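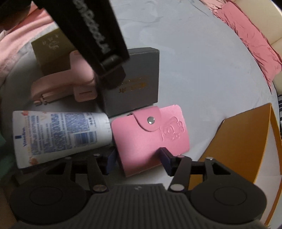

The pink snap card holder, on the table with a tube of Vaseline lotion and a zip pouch in pale pink.

Zallia Snap Card Holder in Pink

We love this little thing! It's a pink leather card holder with a front flap, a round silver snap, and a cartoon character pressed right into the leather next to it. The character is embossed, with no ink or sticker, so it stays the same pink as everything else and you catch it when the light hits from the side. We've had plainer card holders in the Flidstead shop for years and they're perfectly good, but this is the one people pick up and turn over.

It opens with one thumb. Inside there are 2 pockets, one behind the other, and the front one is cut a bit lower so you can get at the card you use most (bus pass, in our case). Folded bills fit if you fold them small. Coins don't, so carry a pouch for those — the Mason zip pouch is a good match and takes lip balm and keys too.

The leather is firm when new. Give it a couple of weeks of daily use and the flap starts to lie flatter and the snap closes with less of a push. Please don't overstuff it in the first few days! Wipe it with a soft dry cloth, and keep hand cream off it, especially around the embossing where it likes to settle. Dark jeans can rub off on pink leather, so a jacket pocket or bag is kinder.

Item number: 848
Color: pink
Closure: silver snap
Gift box: ask for the Brinkmann box, item 89, when you order

The pink sold out in the spring and we have more coming in May. If you'd like one from that batch, send us a note with the item number and we'll set it aside — no payment until it's here. Returns are fine on unused pieces, and we're happy to swap for another color if you change your mind.

Page updated 30 April 2020

Contact us | © Flidstead Leather & Gifts | Back to top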